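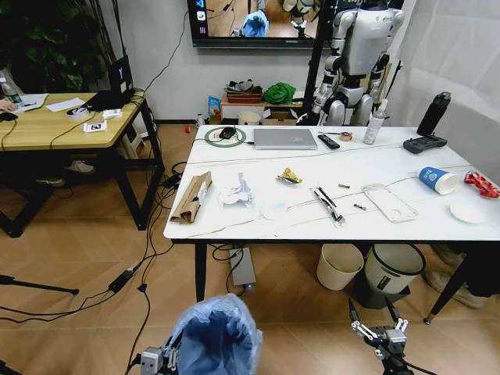 Print this page | E-mail this page

Progress report no. 3 -- table clearing work, equipment spend and plan
To: Siiri Vuorinen, Trindelside fund
From: Eino Tuominen
Last updated: 17 July 2020

Siiri, short one this time, you said two pages max and I have a budget sheet to finish as well.

Where we are. Table clearing is the main job now and has been since February. Rubbish off the table and into the bag, leave the things people want to keep. Bag in the left hand, right hand does the picking. Table gets messed up again between runs, different mix each time -- wrappers, tissue, paper cups, plus the stuff it must not throw away (phone case, remote, mouse and so on). Target in the proposal was 80 clean runs before we ask for more kit. Reached. Log is in the shared folder, Tetteh keeps it, ask him not me if a row looks odd.

What works: cups, crumpled paper, snack packets. What doesn't: anything thin and flat. Lids are the worst. Fingers slide over the top and push the lid along until it reaches the edge. Also small round things that roll. Also cables, it tries to pick up a cable now and then and we have to stop the run.

Keep or throw is a separate problem and not a hardware one, so I leave it out of the money part below. Karthikeyan is on it.

Spend so far

Hands -- bought as planned, from Perach. No change to the figure you have.
Spare fingers -- one set, used up. More wanted, see below.
Consumables -- bags, tape, cups, cleaning stuff. Under budget. Bags we get through faster than I put down, they split at the rim where the hand grips.
Power and cabling -- over. Not by much but over. Too few sockets on the wall side, so longer leads and another strip. Floor is a mess of cables and I don't like it, see plan.

Plan for the next period, in order of how much it hurts

1. Fingertips. Softer, with a bit of an edge to get under lids. Two quotes in, Collitz and Perach. Collitz is cheaper but delivery is slow and they want payment up front. Perach know the hand already. I would go with Perach. Dalia disagrees, she thinks we should try both on one finger each before we commit. Fair point, it costs us time though. Need your view.

2. Spare hand. We have none. When the right one was away for repair we lost 4 weeks and the robot stood against the wall doing nothing. A spare is the biggest line in the new budget and the one I'd fight for. If there's only money for one thing, take this and move fingertips to next year.

3. Cabling. Floor covers, two more wall sockets, and get the adapters up off the floor. Electrician's quote is 2000 including the sockets. Building might pay part of it, waiting to hear back. Please don't count on it in your sums.

4. Bag holder. A simple frame that stands by the table so the left hand is free. Jaiswal offered to make one in their workshop for cost of material. Would let us try two-handed picking, which we can't now. Small money. If it has to come out of consumables we can mange.

Not asking for: a second robot. It was in the first draft of the proposal and I took it out. One robot with a spare hand gets us more runs than two robots with none, at least with the people we have. Same for the bigger table, the present one is fine.

Risks. Delivery times mostly. If the fingertip order goes in after the summer we won't have them before the review and the lid numbers will look the same as now. Prices -- Collitz quote is only good for 3 weeks. Staff -- Karthikeyan's contract runs out before the end of the project, that's a different budget line but somebody has to look at it, I have raised it before.

What I need from you
-- yes or no on the spare hand
-- which supplier for the fingertips, or ok to split
-- whether unspent consumables can move to cabling without a new form

Budget sheet follows separatly, the totals in the old one are wrong from row 12 on so please bin it.

Eino

Comments

Siiri Vuorinen: Thanks. Spare hand is likely a yes but I have to take it up a level. Moving consumables is fine without a form if it stays inside the same year. Can you send the repair invoice as well?

Eino Tuominen: Will do. Same year, yes.

Dalia Kabbaj: On item 1, one finger each would be two extra weeks of testing and I can do that alongside the normal runs. Would rather know before we buy a full set.

Tetteh Amissah: Cable stops are in the log under "other", not under failed picks. I'll give them their own column.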